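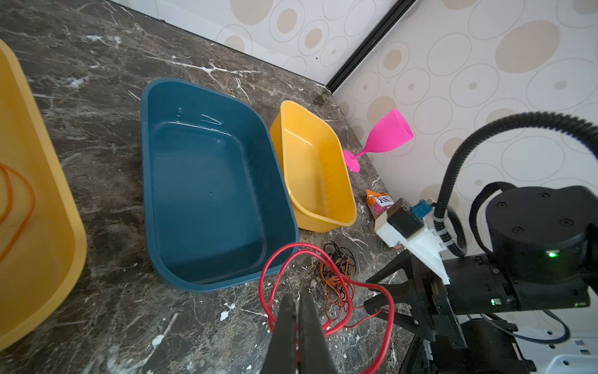

Wrist view at the Hondton station: red wire, rubber bands and the teal basin.

Search this list Advanced search Clear
2 min read

From: Adwoa Quansah
To: Pillinetti collection list
Date: Sun 18 August
Re: Loose wire as a task object

Dear colleagues,

I am replying to Mr. Tannous's message, the relevant part of which is quoted below.

> On behalf of the Wostier group I would ask whether the
> wire-sorting episodes should remain in the same pool as the
> rigid objects. Our annotators find it hard to say when a grasp
> on loose wire begins and ends. We would also like to know
> whether the position of the basins is fixed between episodes.
> Munther Tannous

On the first point, the wire episodes will remain in the common pool. The pool was set in June at 4,000 episodes for the three stations, and 554 of these are reserved for wire and string. Removing them would leave the policy with no training on objects that change shape when held. Annotators should mark the start of a grasp at first contact by either gripper, and the end when both grippers are clear of the strand.

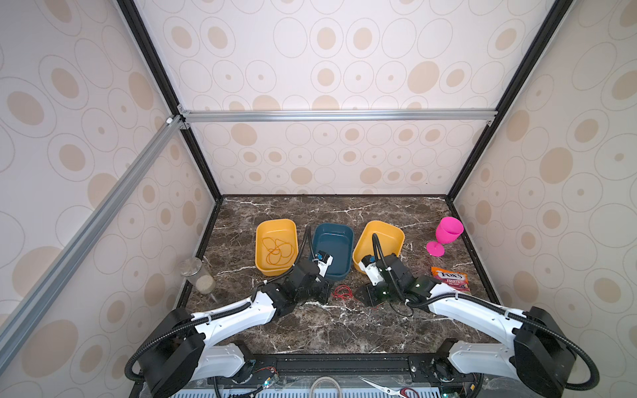 Hondton station, fixed camera. Teal basin in the middle, a yellow basin on each side.

On the second point, the order of the basins is fixed and their exact position is not. Operators are asked to keep the teal basin between the two yellow ones, and small shifts along the table are welcome - the learning system should not come to depend on a basin being in one exact spot. Please do not correct such shifts between episodes, and do not tape the basins down.

Kwame Aryee has asked me to add that both arms must be used in every wire episode. Recordings in which one arm stays parked from start to finish will be returned to the station. 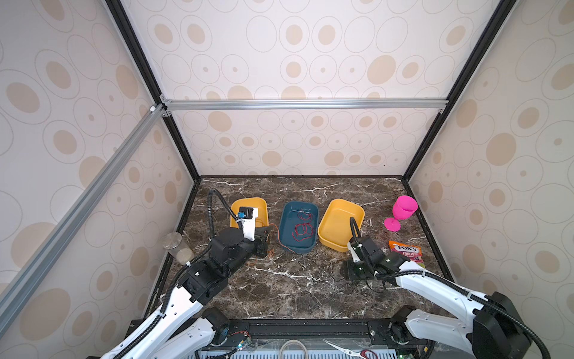 The same rule applies to the Gajewski station once its second arm has been calibrated. Until then, that station should record rigid objects only and leave its share of the wire episodes to Hondton. Amerley Quansah will send the revised shares to station leads directly.

Failed attempts are to be kept. A dropped strand followed by a second try is of real value to us, and an operator should stop an episode only for reasons of safety or a lost camera feed.

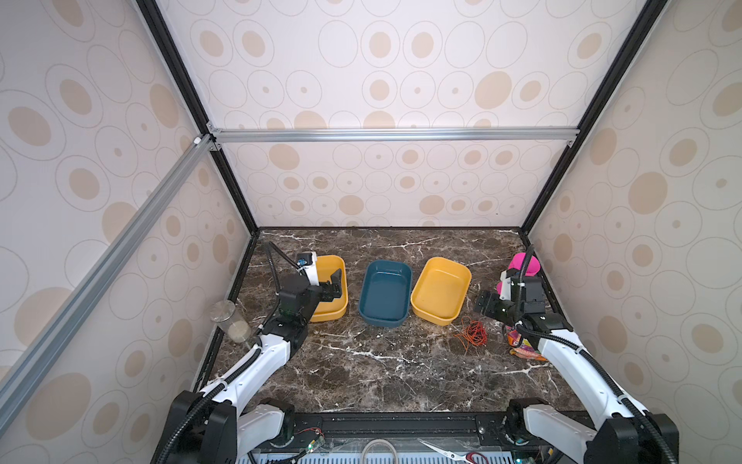
Starting conditions need more variety than we have at present. Too many of the wire episodes submitted so far begin with the strand already in a basin. We would like more that start with the three basins empty and the orange wire in a tangle on the marble, to the right of the row. Other objects, such as the glass jar and the pink cup, may stay on the table as distractors and need not be labeled unless a gripper touches them.

Questions about labels should go to Akua Quansah. Please put the station name and the episode number in the subject line, and send no more than 6 episodes per message.

Adwoa Quansah
Data Coordination, Pillinetti

Contact the list owner | Copyright Pillinetti | Back to top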